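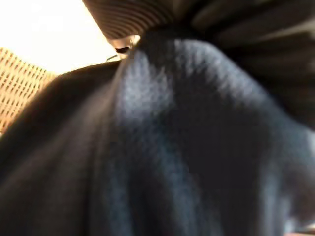

Korkby Setlists, read me first

Hi! So this is the setlist collection I've been typing up from small rock and power pop shows, mostly at the Hulladport, plus whatever I could get out of people who went to the Honkanen nights when I couldn't. It's one big spreadsheet saved as plain text, one row per song played, 700 rows so far from 31 shows. I'm Yee-man Hsiao and I made nearly all the typos.

What's in a row

show, band, position in the set, song title, cover (yes or no), who told me, notes

The notes column is where the fun is. If a band stopped halfway through and started over, it's in there. If the singer called a song "the new one" and never gave it a name, the title says untitled and the notes have whatever words I could catch. Please don't clean those up! I keep matching them to real titles months later.

Position starts at 1. Encores just carry on with the next number and get an "e" in the notes. Medleys are a pain (Zillari played one with the same chorus in it twice, bless them) so I split them into separate rows and write "medley" on each.

Where it came from

390 rows are from my own notebook. The others come from paper setlists people grabbed off the stage and from friends' messages the morning after. A paper setlist is what the band meant to play, so I only mark it as played if a person who was there says so. 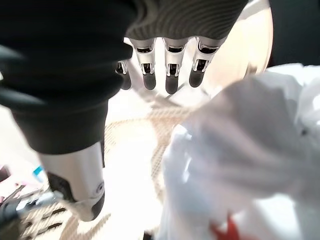

Brisa Sandoval: the Zillari set from December has the slow one and the closer the wrong way around. I was up front and they finished on the slow one, lights down, no encore. Also you've got it as a cover and it's theirs.

Both fixed, thank you Brisa! Her version is in as of 20/04/2020, and the old order is still in the notes in case another person remembers it differently.

Known problems

Support bands are badly covered, I tend to arrive late. 2 shows have no order at all, so position is blank there. Accents in song titles got mangled when I moved computers and I've only repaired the ones I noticed.

Using it

Go ahead, for anything you like. If you make a chart or a playlist from it, send it to me, I'd love to see it. Corrections are welcome too, just tell me which show and whether you were in the room.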